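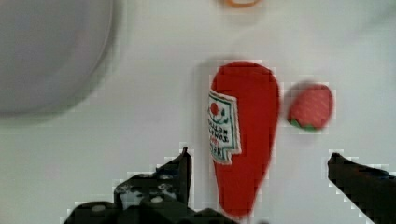
Call for Participants: Shared Workshop Arm Build

The Voldale Workshop invites applications from members and local residents to join the second stage of its tabletop robot arm build. The project, known as Flundon, is led by Roy Furnival and is carried out entirely on shared benches with hand tools and the workshop's own printers.

Participants will assemble and wire a two-finger gripper, mount a small camera at the wrist, and guide the arm by hand through table-clearing tasks using toy food and a plate. The group intends to record 600 runs by the end of November.

There are 3 places for builders and 15 for operators. Builders should be able to solder and read a simple wiring diagram. Operators need no experience, but must be at least 16 years of age and able to attend one evening session a week, starting at 6:30 p.m.

Places are unpaid. Builders may claim up to $100 toward parts, on presentation of receipts. Safety glasses are provided and must be worn whenever the arm is powered.

To apply, send a short letter stating the role sought and any relevant work to Anjani Kusuma, Project Coordinator, at the Voldale Workshop front desk. Applicants for builder places should include photographs or drawings of one finished project. Incomplete applications will be returned.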